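Who Will Fold the Towels?
Household robots are getting good at the dull stuff, a little at a time
By Sowmya Mudaliar | Thursday, September 9, 2021 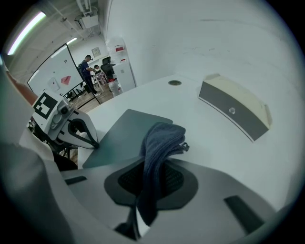
Ask people which chore they would hand to a machine first and you hear the same answer over and over: laundry. We have had washers and dryers for generations, and the bit in between, where a warm heap becomes a stack on a shelf, is still done by hand in nearly every home on earth. I have spent much of this year visiting people who want to change that, and I came away more excited than I expected to be.

The first thing they teach you is that cloth is hard. A mug keeps its shape when you pick it up. A towel has a new shape every time anyone touches it, and half of that shape is hidden underneath. Grab a corner and you may have one layer or four.

"I can pick up a box with my eyes shut," says Gopinath Rao, an engineer at Koritden, a small firm working on home robots. "With a towel I'm not sure where the towel is, even with my eyes open."

Koritden's approach is to let people do the teaching. A person holds a gripper in one hand, with a camera on it, and does the chore with that instead of with their fingers. Every try is recorded, and a computer model learns from the pile what a sensible move looks like. When I visited, the team had 642 recorded tries at towels alone, which Rao described as a decent start and his colleague Shu-fen Leung described as nothing.

I had a go. You very quickly find out how much your fingers know! Two stiff tips can pinch, pull and push, and that's the lot. I couldn't feel whether I had hold of the hem or just a fold near it, so I lifted, looked, put it down and tried again. My best towel took two minutes and would have got me sent back to the linen closet.

"Good, we want that," Leung told me. "If every try is perfect, the robot never learns how to get out of a mess."

And the robot does get out of messes, sometimes. I watched the arm in the next room drop a hand towel off the side of its table, stop, swing back and catch the part that was still hanging. It needed up to 12 moves for a fold I'd do in three. But it saw that something had gone wrong and did something about it, and a few years back I would have been watching it fold the air.

Shop floors are further along, mostly because they can cheat. At Benby, a commercial laundry that handles hotel sheets, the flat pieces have gone through folding machines for years. What people still do is feed them: find two corners in a wet tangle and clip them up. Aparecida Bragança runs the early shift and has been trying out a robot feeder since February. It manages pillowcases well and bath mats badly. Fitted sheets she won't even let it try.

"On a good hour I forget it's there," she says. "Then it picks up three pillowcases together and I remember."

Her crew of 6 has stayed the same size. The feeder takes the dullest station, and they rotate around it.

Homes are tougher. There is no fixed light and no fixed table, and somebody has always left a sock in the pillowcase. Fabrice Jacquet, who tests home machines for the trade paper Clenden, keeps a list of chores he thinks a robot could do today in a stranger's house without help. Vacuuming is on it. So is mowing, if the yard is simple. Wiping a clear counter is penciled in – he keeps rubbing it out. Folding isn't there yet.

I asked him when it would be. He wouldn't give me a year, but he did say he had left a line open for it, right under the counters.

Back at Koritden, Leung was already laying out the next job, dishcloths, which are smaller and, she says, worse. I asked if I could come back for those. She handed me the gripper and told me I could start now.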